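Friday night at Vasilakis Gym

Friday was the home opener for the women's team at Brorkuten, and I got there late enough to miss the tip. By the time I found a seat we were already down 6, and Nour Mansour had 2 fouls.

The visitors pressed full court for most of the first half. We handled it badly at first, then Coach put Macarena Mansilla in at the point and things settled down. She doesn't do anything fancy – she just gets the ball over half court and gives it to the right person. We were even at the break.

Attendance was announced as 422, which is good for an October game. The student section left at halftime for some dorm event and most of them came back.

Second half notes

Nour sat until the third quarter and then played the rest of the way. She hit 3 shots in a row from the left corner, and that was the lead for good. Rebounding is still a problem. Tustus had a freshman center who got whatever she wanted inside, and better teams will notice.

Free throws were fine. Final margin was 3.
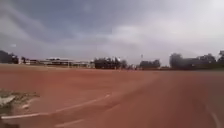
Next up

We go on the road to Flirnus, where we haven't won in over 2 years. It's a small gym and the bleachers are right on the baseline. I'm driving down if I can get off work by four. If anyone needs a ride, leave a comment – I have room for two.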